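August, half past nine at night

Slept badly and started on the packing later than I meant to. The order from Rodel is 587 pieces in all, and I had 417 done before this week, so the end is in sight even if it doesn't feel like it. The small cartons are the nuisance. They come from Bhatt in flat bundles of 200 and the creases are stiff, so each one has to be bent back on itself before it will stand square. I did the first bundle sitting down and the next standing up, and standing was better for my back and worse for my feet.

I have gone back to plain brown for everything. The printed ones looked smart but they showed every scuff, and the ink came off on my hands. Plain brown takes a label well and can be used again.

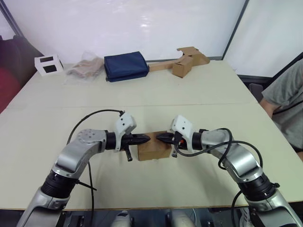 Small plain carton on the big pale table.

The big table is worth the room it takes up. I used to fold on the desk and spent half the time moving the keyboard. The join across the middle catches the tape gun now and then, so I must remember to put a strip over it. I also want a proper tray for the labels. They are in an old biscuit tin at present, and the small ones slide under the big ones.

Lunch was cheese on toast and two cups of tea. Rang Brulutau about the tissue paper and was told it would be 3 more days. I said that would do, though it won't really. I can use up the old newspaper on the things that don't matter.

In the afternoon I turned to the large boxes. I want to reuse as many as I can, but cardboard only stands so much. Once a corner has ripped through to the wavy layer the tape has nothing sound to hold on to, and I don't trust it with any weight.

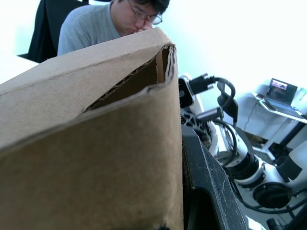 Sokton wrote back at teatime to say that a torn corner can be saved if you glue a patch on the inside first and leave it overnight under a book, and only then tape over the outside. Tape by itself always lifts, according to them, and parcel tape lifts quickest. I have wood glue in the drawer, so I will try it on one box and see how it looks in the morning.

Swept up the bits, put the knife back in its sheath and wrote "glue" and "string" on the list. Bins go out tomorrow, and the scraps want flattening before then.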